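Gridilport roulette and dice records, data card

Version and contact

The release described on this page is dated 2001-07-06. It replaces the first version, in which the dice file had the columns in wrong order. The records are kept by Thodoris Kalogeropoulos. The checking of the second half was done by Stojan Kadrić, and the errors which remain are mine (T. K.), because I made the final files.

What is in the set

The set contains results of casino table games written down by hand and later typed into plain text files. There are two files.

roulette.txt has 1873 spins from single-zero wheels. Each line is one spin.
dice.txt has 404 throws of two dice at a craps table. Each line is one throw.

No slot machines are included and no card games. I was asked several times for blackjack hands, but to write down a hand properly one must note also the decisions of the player, and for this we had no good form.

Where the records come from

All roulette results were taken in the Skakcombe casino, at two wheels which we call A and B. The dice results come from the club at Hiltden, where only one craps table was open. Both houses allow guests to write at the table, and at Skakcombe they even give you the small card and the pencil. We used our own sheets, as the small card has place for too few numbers.

A sheet has 50 lines. When a sheet was full, the writer began a new one and put the letter of the wheel at the top. If the dealer changed during a sheet, a short stroke was made in the margin. In the typed file this is the column "change", with the value 1 on the first spin of the new dealer and 0 everywhere else.

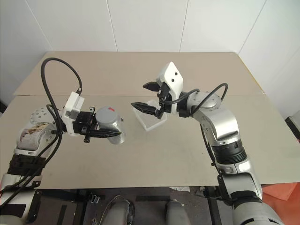 The typing was done twice, by two persons who did not see each other's work. Afterwards we compared the two versions line by line and went back to the paper where they were different. Most of the differences were between 1 and 7, which Stojan and I write in a similar way. In a few places the paper itself could not be read, and these spins have the value -1. Please remove them before you calculate anything. They must not be taken for zero!

Columns in roulette.txt

sheet: number of the sheet, starting from 1
line: line on the sheet
wheel: A or B
result: 0 to 36, or -1 if unreadable
change: see above

Columns in dice.txt

sheet: number of the sheet, starting again from 1
line: line on the sheet
die1, die2: 1 to 6
shooter: a number which goes up by one when the dice pass to another player

The order of die1 and die2 has no meaning. The writer noted first the die which lay nearer to him.

Format

The values are separated by one space. There is no header line, so the order of columns given here is the only guide. Lines end in the DOS manner. A user of the Bahrami spreadsheet program told me that it reads the result column as text; choosing "number" during the import solves this.

What the set is good for

It is suitable for exercises: counting frequencies, making a chi-square test, looking at the length of runs of red or black. Teachers may use it with a class. I also find it useful for trying a staking plan on real results before somebody loses real money with it. For example, the doubling system can be followed spin by spin until it meets the table limit. You need to decide the limit yourself. I use 200 units.

What it is not good for

It cannot tell you if a wheel is biased. For this one needs many more spins from one wheel, and ours are divided between two. It also cannot help to predict the next number. I receive letters about this and the answer is always the same.

Stakes and winnings are not recorded, neither ours nor those of other guests. Names of players and dealers do not appear.

Known problems

On wheel B two sheets have the same number on the paper. In the file the second of them was given the next free number, so for this wheel the sheets are not strictly in the order of time.

The shooter column may be wrong near the end of a sheet, when the writer was busy with changing the paper.

Use

You may copy the files and change them. If you publish something, write "Gridilport records" and the version date. Corrections are welcome and will go into the next release, which I plan for September.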